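I have been meaning to write something in defence of the unfinished job for quite a while now, and it seems fitting that I have started it four times and left it lying about in between. My feeling, for what it's worth, is that we are far too hard on ourselves about things we begin and don't complete, and that a home with a few half-done projects in it is usually a happier place than one where every drawer closes and every list is ticked.

I grew up in Relthorpe, where people finished things. You could tell by the hedges. My parents' generation had a horror of leaving a job overnight, and I can remember being called back from the garden gate, coat already on, to put the last few pieces in a jigsaw I had stopped enjoying some hours before. The lesson was meant kindly. They had known lean years, and wool cost money, and paint dried up in the tin, so a thing abandoned was a thing wasted. I understood that even then. But I also remember that I didn't pick up another jigsaw until I was well past thirty, and I do wonder if the one had something to do with the other.

The trouble with insisting on the finish is that it makes us careful about starting. If every evening class has to end in a certificate and every novel has to be read to its final page, then you think twice before opening the book. I have friends who won't try baking bread because they know they won't keep it up. Well, why should they keep it up? Two loaves are still two loaves, and very nice they are with butter. I kept a sourdough starter going for one winter and let it go in the spring with no hard feelings on either side, and I look back on that winter fondly. I'd be sorry to have missed it for the sake of not being thought a quitter.

Knitting is where I have sinned most often, so I had better own up to it properly. A few years ago I sent off for a pattern from Grunaletti, a blanket in 11 colours, the kind of thing that looks in the photograph as though it would knit itself if you left it by the fire. I got as far as the second colour. I put it away at Easter, took it out again in October, decided that I didn't care for the green after all, and unpicked the lot. Some of that wool has since been a tea cosy, and some of it has been the beginning of a hat. I can't say what it will be next, and I find I rather like not knowing. Wool is forgiving in that way. It doesn't mind being asked twice.
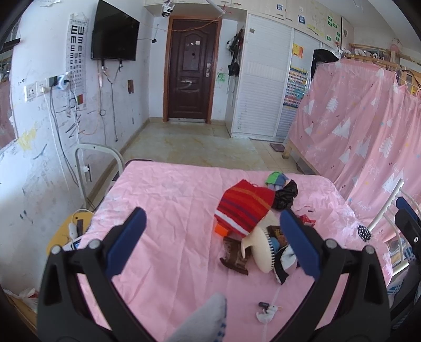

*Stripes, a fan and a pink sheet.*

There is a good deal said nowadays about clearing out. I've read the books, or at any rate the first halves of them, and I don't dispute that some houses are helped by it. What I can't agree with is the idea that an unfinished thing is a kind of reproach, sitting in the corner and draining the life out of you until you either complete it or take it to the charity shop. Mine don't reproach me. When I come across the beginning of that hat, I think of the train journey on which I cast it on, and the flat brown fields going by, and the lady opposite who told me I was holding my needles wrong and then gave me a mint. If the hat had been finished I'd have worn it and washed it and lost it on a bus, the way I have lost every other hat.

I will grant the other side its due, as there are jobs that really must be seen through. Nobody wants half a roof. If you have promised a cardigan to a new baby, you had better get on with it, as babies don't wait, and if you have borrowed your neighbour's ladder to paint the landing then the landing ought to be painted and the ladder taken home. A promise is a different matter from a pastime. I only think that we have let the rules of the one leak into the other, so that a person strumming a guitar for pleasure ends up feeling they owe somebody a concert.

Work has a share in this, I suspect. I spent a long stretch of my life in the office at Odix, where everything had a date beside it and the date was usually in red, and it took me years to stop treating my own evenings in the same fashion. I used to write lists for the weekend. I used to put things on the list which I had already done so that I could cross them off (I know I'm not the only one, so please don't look at me like that). On the last page of my old notebook there is an entry which says "enjoy the garden", and it has a neat line through it, and I feel a bit sad for myself whenever I see it.

What changed my mind was a small thing. One January, when the weather had been dreadful for weeks, I took out an old box of watercolours by a maker called Ikonen, which had come to me from an aunt. Tucked under the pans were two little paintings of hers, neither of them finished. One was a harbour with no sky. The other was a jug with a few pencil lines next to it where she had plainly meant to put some flowers. I had seen her proper paintings all my life, framed and hung up the stairs, and I'd admired them politely. These were different. You could see where she had changed her mind about the mast of a boat, and how lightly she had held the pencil. I felt I had come into the room while she was still working.

I had the jug framed in the end and it hangs by the kettle. Visitors sometimes ask when the flowers are going in, and I tell them they're not, and then we generally have a nice talk about whatever it is they've got at home in the cupboard under the stairs. Everybody has something. A model ship, a family tree that stops at a great-grandmother, most of a Spanish course. They start out looking guilty and by the second cup of tea they are telling me all about it with their hands.

So if you have been thinking of taking something up this year and have held off because you doubt your staying power, I do wish you would have a go anyway - do a bit of it, and stop when you've had enough. Put it somewhere dry. As for me, I have the blanket pattern out again, and I've been looking at the third colour, and I may get to it after supper.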